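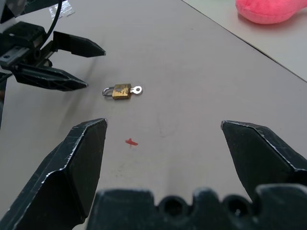
Fig. 15. Padlock with key inserted, both grippers open.

Padlock task, two arms

1. Lay the padlock on its side, key in the lock.
2. Open both grippers fully.
3. Start the Gramden program at low speed. One arm holds the body, the other turns the key.
4. Stop after 195 seconds if the shackle is still closed.

Note: Household locks are not yet a job to leave to the arms. Stay at the bench.

Caution: Keep fingers clear of the grippers.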